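Hydration and Afternoon Attention in First-Year Students
Project report, Introduction to Nutrition and Health
Submitted July 13, 2023

Background

Most people have heard that being even a little short of water makes it harder to concentrate. The textbook for this course gives it one paragraph. When our group looked for the studies behind that paragraph, we found that many of them used exercise or heat to dehydrate people first, and then tested them. That is a different situation from sitting in a lecture after lunch with no water bottle.

We wanted to look at the ordinary case. Our question was whether students who drink a set amount of water between noon and 2 p.m. do better on a short attention test than students who drink whatever they normally would. We also wanted to know whether students could guess how much they drank in a day, as almost all of the diet surveys we read depend on people remembering this kind of thing.

Participants

We asked for participants in two residence halls at the Cluvport campus, Sampaio Hall and Pomon Hall. The sign-up sheet went up in the first week of June. In total 116 students filled out the first questionnaire. We left out anyone who said they had a kidney condition, were taking medicine that affects fluid balance, or were fasting during the study period. We also lost people who signed up and never came to a session. That left 100 students, split evenly between a water group and a usual-habits group.

The groups were made by drawing slips from a box. We did not balance them for age or sex. When we checked afterward, the water group had more students from Pomon Hall, which has a longer walk to the dining hall. We do not think this matters much but it should be noted.

Method

Each person came to one afternoon session. Students in the water group were given two bottles at noon and asked to finish both by 2 p.m. The other group was given nothing and told to carry on as normal. Both groups were asked not to have coffee, tea or energy drinks after breakfast. We had no way to check this apart from asking.

The attention test was done on a desktop computer. Letters came up one at a time and the student pressed the space bar for every letter except X. The program recorded missed letters, wrong presses and reaction time. Before the test, each student rated thirst, tiredness and mood on a line from "not at all" to "very much." After the test they wrote down how much they thought they had drunk since waking up.

A smaller group of 23 students agreed to keep a drink log for one full day, using a marked bottle and writing down each refill. We compared the log with a guess they made the next morning before looking at it.

We did not take blood or urine samples. The course does not allow it for student projects, and we had no lab space for it. This means we cannot say who was dehydrated in a medical sense. We can only say who was asked to drink more.

Results

The water group rated themselves as less thirsty, as we expected. They also gave slightly lower tiredness ratings, but the spread was wide and some students in the usual-habits group reported no tiredness at all.

On the attention test, the two groups missed a similar number of letters. The water group had fewer wrong presses on X. The difference was small and did not reach the cutoff we set before starting. Reaction times overlapped almost completely.

When we split everyone by how thirsty they said they were, the pattern was a bit clearer. Students who marked high on the thirst line made more wrong presses, whichever group they were in. We did not plan this comparison in advance, so it should be treated as something to test again and not as a finding.

The drink logs were more interesting than we thought they would be. Most students guessed too low. The common reason was that they left out milk on cereal, soup, and drinks taken with meals, and only counted what came from their own bottle. A few guessed too high. These tended to be people who carried a large bottle all day and assumed they had finished it.

Problems we ran into

The first problem was the room. We had booked a study room on the ground floor of Sampaio Hall, and on the warm days it was noticeably hotter than the hallway. We moved a fan in, but the early sessions were done without it. Room temperature can affect both thirst and attention, and we only started writing it down after the first few sessions.

The second was timing. Some students came late from the dining hall and did the test closer to 3 p.m. We kept their results in. Taking them out did not change the group comparison.
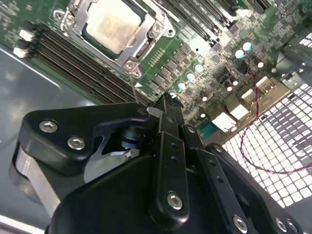 The third was that nobody was blinded. Students knew whether they had been given water, and several of them said they assumed the water was supposed to help. If you believe you should feel more alert, you will probably rate yourself as more alert. A better design would give both groups something to drink, for example a small cup against a full bottle, and tell them the study was about taste. We talked about doing this but did not have time to get it approved.

There was also the trouble with bathroom breaks. Drinking two bottles in two hours is a lot for some people. A number of students in the water group left partway through the rating forms and came back, and a couple said they had rushed the test to get it over with. Needing the bathroom is a distraction too -- it may have canceled out any benefit from the water. Next time we would use a smaller amount spread over the whole morning.

Discussion

Our results do not show that extra water at midday improves attention in healthy students who can drink when they want to. They do not show that it has no effect either. The test was short, the groups were fairly small, and most of our participants were probably not very low on fluids to begin with.

The link between feeling thirsty and making more errors fits with some of the reading we did for class. Thirst may simply be distracting, the same way hunger is. If so, the useful advice is plain: keep a drink within reach and have some when you feel thirsty. We did not find support for drinking a fixed amount by a fixed time.

The drink logs suggest that questionnaires about fluid intake should ask about food and mealtime drinks separately. Our own first questionnaire did not do this. It had one question, "How many glasses of water do you drink per day?", and looking back it was a poor question. Several students asked what size of glass we meant.

What we would change

Record room temperature and start time for every session.
Give both groups a drink.
Run each student twice, on different days, so they can be compared with themselves.
Use a longer attention test.
Ask about sleep the night before. We left this out and it is likely a bigger factor than water.

Costs

Bottles and printing came out of the course allowance. The marked bottles were borrowed from the Skumham wellness office and have been returned, except for one that leaked. The letter test was free to use for coursework.

Data

The ratings and test scores are in the shared course folder with names removed. The paper drink logs are in the same box as the consent forms and will be shredded at the end of the term.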